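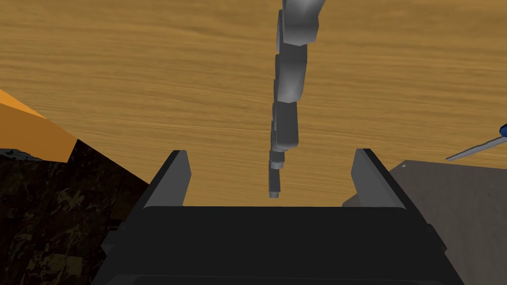
I would like to ask for advice on an old pine floor which I want to sand and oil by myself. The floor is in the larger bedroom of our house in Urnley and was hidden until last month under a green carpet, and under the carpet was a layer of hard brown paint, but only along the walls, in a band as wide as my arm. The middle was never painted. My wish is to come to a warm honey brown like the table top in the picture, with the fine wavy lines of the grain still to be seen, and not to a yellow or an orange floor. My husband says pine will always become orange and I should accept it. Is this true?

The boards are 70 years old according to the former owner. They are in good condition except near the window, where two boards have dark spots, I suppose from a flower pot or from rain. There are gaps between some boards, in the widest I can put a coin. A firm from Hinside gave us an offer of 700 pounds for sanding and two coats of varnish, without the repair of the gaps. This is more than we wish to spend, and also I do not like varnish under bare feet.

My points are the following. Must I take off the paint with a chemical before I sand, or can the machine do it? Should I fill the gaps? And which oil gives the brown tone without making the grain disappear? In the shop of Abbasi in the High Street they recommended me a Nikwood floor oil in the colour "light oak", but the young man was not sure if it is good for pine. I have never used a floor sander, only a small one for a chair. Please be patient with my English, I know the names of the tools mostly in my own language.

Liya Tufa

Sieglinde Hamann

Your husband is half right. Pine which is left clear will go yellow and later orange, this comes from the light and you cannot stop it. But with a pigmented oil you can hide it quite well. I have done three floors in my house and only the first one is orange, there I used a clear oil.

To the paint: please do a test for lead before you do anything else. With boards of this age it is well possible that there is lead in the brown paint, and then you must not sand it dry. The test sticks are sold in every paint shop. If the test is positive, use a paint stripper paste and a scraper, open the window, wear gloves and a proper mask, and put the waste in a closed bag and ask your council where to bring it. If it is negative you still will be happier with the scraper first. Paint becomes soft from the heat of the sanding belt and fills it up in a very short time, and the belts are what costs the money when you hire.

Then knock every nail head down with a punch, a few millimetres under the surface. Go over the floor on your knees with the hand (with a glove) and do not trust your eyes. One nail tears the belt.

For the sanding, begin with a coarse paper, 40 is usual, then 60 or 80, then 100 or 120. Do not jump over one step. Always go along the boards. The machine must be moving before the drum touches the wood and it must still be moving when you lift it. If you stand still for one second you get a hollow, and this hollow you will see every evening when the lamp is on. For the edges you need the small round machine, ask if it is included in the hire.

Between the sandings use the vacuum cleaner very thoroughly. A single grain of the coarse paper makes long scratches with the fine one.

Malte Janssen
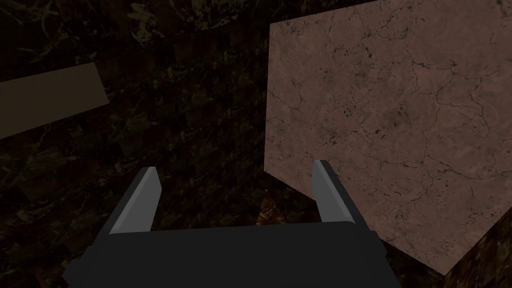 Urnley, 1/24/23

Hello Liya, I live in the same town and I agree with most of what Sieglinde writes, only I have another opinion on the gaps.

Leave them open if there is no cold draught. The wood moves between winter and summer and in January the gaps are at the widest. If you press in a filler now, it will be squeezed in the summer and break out in crumbs after a year or two. This happened in our hall. If you really have a draught, take thin strips of pine, glue them on one side only, and plane them flat before you sand. It is slow work but it stays.

The dark spots near the window will perhaps not go away with sanding. If they are black and go deep, this is mostly from water together with the iron of the nails. You can try oxalic acid, but read the instructions on the packet with great care and rinse it properly afterwards. In my house I turned one board around, and the underside was perfectly clean. The other one I exchanged for a board from the cupboard under the stairs, where no one looks.

About the colour I want to say one thing. Light oak on pine comes out darker than on the tin, and the soft part of the wood drinks more than the hard part. So the grain is turned round, what was light becomes dark. Some people like this. Please make tests on a place which will be under the bed, sanded to the same fineness as the rest. I would mix the coloured oil half and half with the clear one of the same make and do two thin coats. Rub off everything that has not gone in after twenty minutes or whatever the tin says. Oil which stays on the surface becomes sticky and you will have your footprints in it.

VERY IMPORTANT: the cloths with oil can catch fire by themselves. Lay them out flat outside to dry, or put them in a bucket with water. Never throw them in a heap in the bin.

For the money: I paid less than 500 pounds for everything, with hire of both machines for a weekend, belts, oil and a good mask. Our room was bigger than a usual bedroom, I think. Book the machines early, the hire place in Hinside has only one edge sander that runs well.

Sointu Ruotsalainen

I would not sand at all. My cousin has a house with 1627 carved over the door and the floor there was never touched by a machine, only washed with soap every spring, and it is the most beautiful floor I know. It is grey and not brown, I must say. But if your middle part has never been painted, try first with hot water and soap flakes on a small piece. Use little water and work with the grain. You can always sand later.

For the painted band along the wall I have no idea, we have put there bookshelves.

Contact us | Terms of use | © Urnley Household Help Pages | Back to top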